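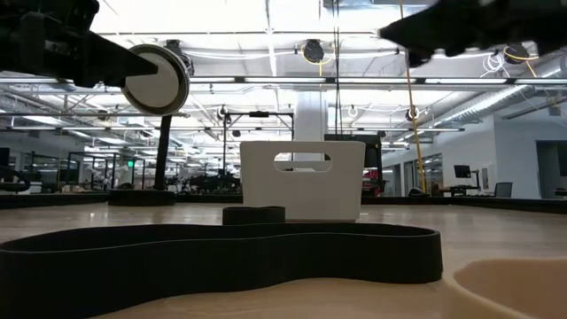

Prarnamholm, 2021-06-04

Gavrilă had its open day this week and I went along to see the Zaton, a two-armed tidying cell the firm would like small workshops to rent at 4000 a month. I left less keen than when I arrived.

The job looked simple enough: a white plastic caddy, a long black band and a shorter bit of what looked like the same stuff, all on a pale wooden table. The band is a fair choice, I'll give them that. Floppy things are where these machines usually come unstuck, and a strap standing on its edge in a wavy loop is a proper test. A row of neat blocks would have told me nothing.

But the talk ran far ahead of the work. Troels Ásgeirsdóttir, who led our group of 8, was pleasant and quick with figures for speed. She had none for failed grips. I asked twice. Brahim Bennani from the sales side promised to send them on. I was promised the same in Rarville in March and am still waiting.

I also don't care for the two arms having such different ends, one a round white disc, the other a set of dark fingers. Spares for both are extra.

Worth a visit if you're nearby. As for renting one, I'd want a week with my own straps first. Two stars.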